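Wallpaper backgrounds for bimanual policies – anyone else get a gain?

Robot Learning board > Manipulation > Methods and results

stripeyfern
posted 2020-01-19

Ok quick writeup before I forget the details. Two arm cell, tabletop picking, policy trained from demos only. We kept hitting the same wall: works great in the cell it was trained in, falls apart as soon as the background changes. So instead of augmenting in software we changed the real walls. Printed paper, three sides, swap it every so often during collection.

Numbers so far:
Plain gray walls, 200 demos, tested on a wall pattern it never saw: bad. Like really bad, 30 good picks out of 100.
Same demo count split over several wallpapers, same test: 61 out of 100.

Same arms, same grippers, same network, same training length. Only the walls differ. Test pattern was held out for both. Table stayed the same dark marbled one thruout, didn't touch it.

Current pattern is the floral one, flowers and fern sprigs over gray-brown stripes. Busy on purpose. Both grippers go to the yellow tray in this task, right one does the small gray-green piece.

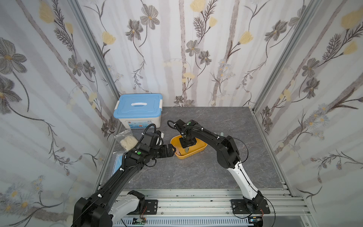

mo_kettle
How many papers did you rotate through, and did you keep the demos per paper even? If one pattern got most of the data the comparison gets muddy. Also 100 trials in one test is fine, but is it one seed?

stripeyfern
Even split, yes. One seed for the gray one, two for the wallpaper one, second came in a bit lower than the first. I posted the first, fair catch. Will rerun gray with a second seed and put both up.

dropframe
Not buying it yet. You changed the walls by hand, which means time passed, which means lighting drifted, camera got bumped, operator got better at it. All of that is variety too. The gray set was collected how, in one go?

stripeyfern
Gray was collected over three sessions, wallpaper over five. So yeah, not matched. Camera is fixed and we check the calibration each session but I can't swear to the light.

dropframe
Then I'd call it "more sessions helps" until somebody does gray over five sessions. Not trying to be a jerk, we fooled ourselves exactly this way on the Kindari sorting thing. Wrote the whole section, had to pull it.

hexnut_lou
Counterpoint – we did nearly this with the Wendis cell last April and matched the sessions. Plain walls vs patterned walls, alternating inside one session so nobody could blame the light. Patterned still won on unseen backgrounds. Smaller gap than what OP has tho. On the training background the plain one was slightly better, which makes sense to me, less to ignore.

mo_kettle
Did you write that up anywhere?

hexnut_lou
Internal only, sorry. 316 demos total across both conditions. Can dig out the protocol if OP wants to copy it. Main trick was hanging the paper on clips so a swap took a minute. If it's glued you'll never alternate.

stripeyfern
Please do. Ours is a pain to swap, that's basically why the sessions ended up uneven.

grepthis
Why not just mask the walls and paste random textures in? Free, no paper, no sessions problem. We get most of the benefit that way on the Taşdemir benchmark.

stripeyfern
Tried it. Masks were clean on the walls but ate into the gripper cables and the arms any time they passed in front of the wall. Black links ok, white lower links not so much. Policy got weird near the tray. Maybe our masks are just bad.

grepthis
Yeah that's a mask problem, not a method problem. You have a fixed camera, take one shot of the cell with the arms parked out of view and do a background difference. Should fix the cables.

dropframe
Background difference also picks up arm shadows on the wall. Ask me how I know.

grepthis
Sure but a shadow on a fake wall is fine, arguably better than no shadow.

mo_kettle
Both of you are guessing. OP has the setup, run three conditions: gray, gray plus pasted textures, real paper. Same sessions, alternating like hexnut_lou said. That's a result I'd cite. What's there now is a nice hint.

pell_9
Side question, does the clutter in back move between demos? The storage box and the bagged stuff. If those stay put the policy could be using them as landmarks, and then changing the walls is only half of it.

stripeyfern
Hm. Not on any schedule, no. Didn't log it either. Good point, adding it to the list.

pell_9
We saw that on Jikari. Took one box off the table and success dropped more than with any wall change. Cheap test, do it before you print more paper.

hexnut_lou
Agree with pell_9, do that one first. Protocol sent by DM, swap sheet is on the second page.

stripeyfern
Got it, thx. Plan: box test this week, then gray second seed, then the three way. Will post numbers in this thread even if they're ugly.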